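Search this site Enter keywords Go

Date Marks and Storage Habits in Shared Student Housing
Final Project Report, Consumer Studies
Submitted February 2021

1. Background

Most packaged goods sold for the kitchen and the bathroom cabinet carry some form of date. The wording differs from one product to the next. A jar of dried herbs may say "best by," a bottle of vitamins may say "exp," and a tub of cream may carry only a small drawing of an open jar with a number of months inside it. Earlier coursework in this program looked at how dates are printed. The present project looks at what happens after the product has been brought home, opened, and put on a shelf.

The study took place in Zumcombe, where nearly 3,000 students live in housing managed by the college or by private owners. Shared kitchens are the rule in both. A shared kitchen raises questions that a family kitchen does not. Items are left behind when a lease ends, the person who opened a jar may have moved out, and shelf space is divided by habit and seldom by written agreement.

2. Research Questions

The project set out to answer the following.

Do students read the date mark on dry goods and supplements at the time of purchase, at the time of use, or at neither time?
Do they treat food items and health items differently?
Where are these items kept, and does the place match the storage advice on the label?

A fourth question, on the cost of discarded goods, was dropped in the planning stage. Too few students keep receipts.

3. Method

A paper questionnaire was delivered to 200 students in two residences, Kauppinen Hall and the Studen Street apartments. It had 15 questions, most of them multiple choice, with one open comment box at the end. Respondents were not asked for their names. The first version of the form used the term "shelf-stable" throughout. A short trial showed that this was not well understood, and it was replaced with "dry and packaged."

The second part was a shelf review. With the consent of the residents, the project group looked at the dry goods, spices, and supplements kept in shared areas and wrote down the type of item, the kind of date mark, whether the date had passed, and the place of storage. A total of 487 items were entered in the log. Fresh, chilled, and frozen food was left out, as were prescription medicines. The latter were excluded on grounds of privacy, and residents were asked to remove them before the review.

Items with no readable date were placed in a category of their own. This was a larger group than expected. Print on caps and on the shoulders of bottles wears off with handling, and some spices had been moved from their original packets into jars with no date at all.

4. Findings

4.1 Reading the date

Most respondents said that they look at the date on milk, meat, and bread every time. Far fewer said so for spices, and the answers for supplements fell in between. A common pattern was to check the date once, in the store, and not again. Several respondents added that they had not known that spices carried a date.
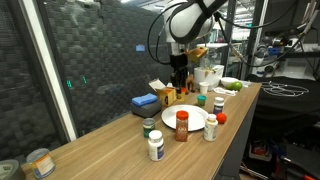 I go by smell with paprika and by nothing at all with vitamins, one respondent wrote in the comment box, and I have never thought about the difference until this form made me.

Comments of this kind were frequent enough that the group added a heading for them in the analysis. Smell, color, and clumping were the signs most often named for spices. For supplements, respondents named no comparable sign. A tablet past its date usually looks the same as one within it, and a person who does not read the label has little else to go on.

4.2 Food items and health items

Students were more willing to use a food item past its date than a supplement past its date, at least according to the questionnaire. The shelf review did not fully support this. Expired supplements were found in both residences, often behind newer bottles of the same product. The group cannot say whether these were still in use. It is possible that they had simply been forgotten, and the review was not designed to separate the two cases.

4.3 Place of storage

Label advice for both groups of items tends to call for a cool, dry place away from light. In practice the shelf over or beside the stove was the usual place for spices. Supplements were kept in a wider range of places - windowsills, desks, bathroom cabinets, and the tops of refrigerators. At the Studen Street apartments, where kitchens are small, food and supplements were frequently kept together on the same shelf or table, and residents reported that they took what they needed from there at mealtimes.

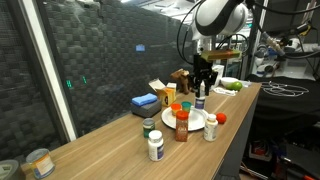 Figure 2. Plate with two small cups; pill bottle with purple label band.

Residents of Kauppinen Hall more often had a bedroom shelf for supplements. The group believes that the lockable cupboards there, added during the August renovation, affect what is left in the common kitchen. No questions were asked on this point, and it should be treated as an impression only.

5. Limitations

The sample was limited to two residences and cannot stand for the town as a whole. The shelf review covered shared areas only. Residents knew in advance that it would take place, and some may have cleared their shelves beforehand - one kitchen had a full trash bag of packets by the door on arrival. The questionnaire also relied on memory, and people tend to report more careful habits than they keep.

6. Recommendations

The group recommends that both residences schedule a shelf check at the end of each lease period, when abandoned items are easiest to identify. Residents should be encouraged to write the month of opening on the lid or label of any item kept longer than one term. A marker tied to the cupboard handle would be sufficient.

It is further recommended that Bustar, the campus store, be approached about a small sign at the spice and supplement shelves explaining the difference between "best by" and "exp." A draft of the sign is given in Appendix B. The questionnaire is given in Appendix A, and the item log may be requested from the department office.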